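Ticket 1768: Womavar archive share drops out after disk swap
Opened by: Pauline Staniforth, Proltcombe local history group
Status: Resolved

Saturday, 9:10
Lovely new problem for you! The archive share mounts fine from my desk, but as soon as I open the Sterham parish folder it hangs and then vanishes from the sidebar. The other folders are great, fast even. We swapped a disk last week and the rebuild finished clean.

9:40
Tried so far:
- restarted the share service (no change)
- opened the same folder from Bramwell's laptop (same hang)
- copied one scan out by its full path, and it worked first time!

So the files are readable, hooray. Only listing the folder kills it. Pictures attached.
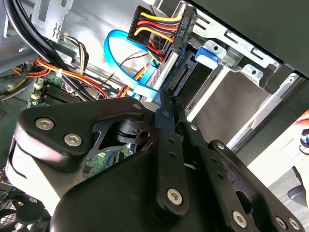
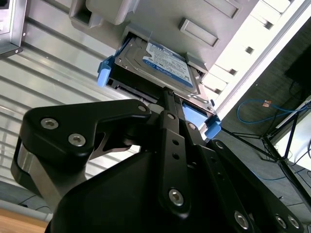

Drive bay, and a drive in its caddy going in.
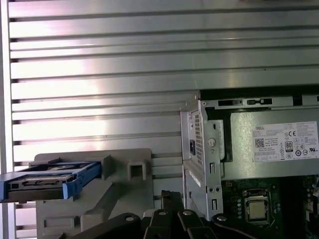 10:25
Disk health comes back clean on all 4 drives, so I've stopped blaming the hardware. Log line every time it hangs: "thumbnail worker timed out, 2000 items". That folder holds far more scans than that, and they're big TIFFs!

10:50
Got it, I think! Preview generation was switched back on when I restored the settings file after the rebuild. Turned it off under Shares > Display, deleted the half-built preview cache and remounted. The folder now lists in 23 seconds, and after that it's instant. I'm thrilled.

11:15
Bramwell has checked from the laptop and can page through the whole baptism register. One question before you close this: can previews be turned on for single folders? They'd be wonderful for the postcards.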